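Home > Boards > Gadgets and Automation > Can any of these things do chores yet?
Page 2 of 2

drainboard_dan
Still waiting for somebody to show me a machine that can do a sink of dishes in a normal kitchen. Folding one towel on a stage doesn't count. Dishes are still at the stage where people do the scrubbing, grippers in hand: 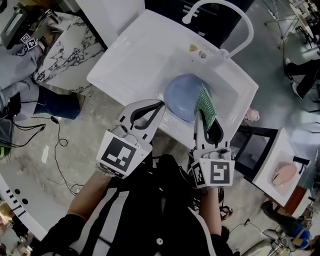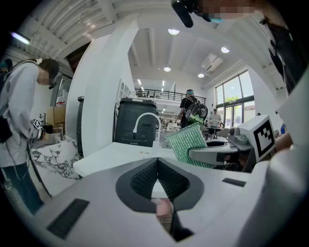 Sponge work is the part I'd bet against. You push too light and the egg stays on, you push too hard and the plate shoots out from under you. My kid took until age 12 to get it right and she has skin on her fingers.

Zahira Majimbun
I'd push back a little. A plate is a pretty friendly object. It's round, it's stiff, it doesn't change shape. If people can do the job through two stiff fingers, then the hardware is good enough and what's left is software.

drainboard_dan
"What's left is software" is what Zendel told us when they quoted our shop for a parts washer loader. That was 18 months ago. Guess who loads the parts washer.

kp_fledex
Is it you?

drainboard_dan
It's me.

mopbucket
Zahira, a person working through grippers still has a person's eyes and a person's brain. All that proves is that people are clever. I could probably wash a plate with barbecue tongs. Doesn't mean the tongs are close to doing it alone.

Zahira Majimbun
Fair, but you couldn't train anything without the tongs stage. I'm not saying buy one. I'm saying plates before laundry.

old_sinaga_owner
Had the Sinaga floor unit for 2 years. It does floors. It does them if I pick up the socks, the charger, the dog bowl and the rug with the fringe. So I do the chore before the chore. Any dish machine will be the same, you'll be scraping and stacking for it.

kp_fledex
We already own a dish robot, it's called a dishwasher. Why does it need arms?

mopbucket
Loading it. Unloading it. The roasting pan that never fits.

drainboard_dan
And glasses. Show me 100 wine glasses in a row with no breakage and no guy standing off to the side with his hand on a switch. Then I'll read the brochure.

Zahira Majimbun
You break glasses too, Dan.

drainboard_dan
I don't charge myself a monthly fee for it.

old_sinaga_owner
Prastolau has a kitchen demo coming in September, supposedly greasy pans this time. I'll watch it and post what I see. If they cut away before the rinse I'm going to be annoyed.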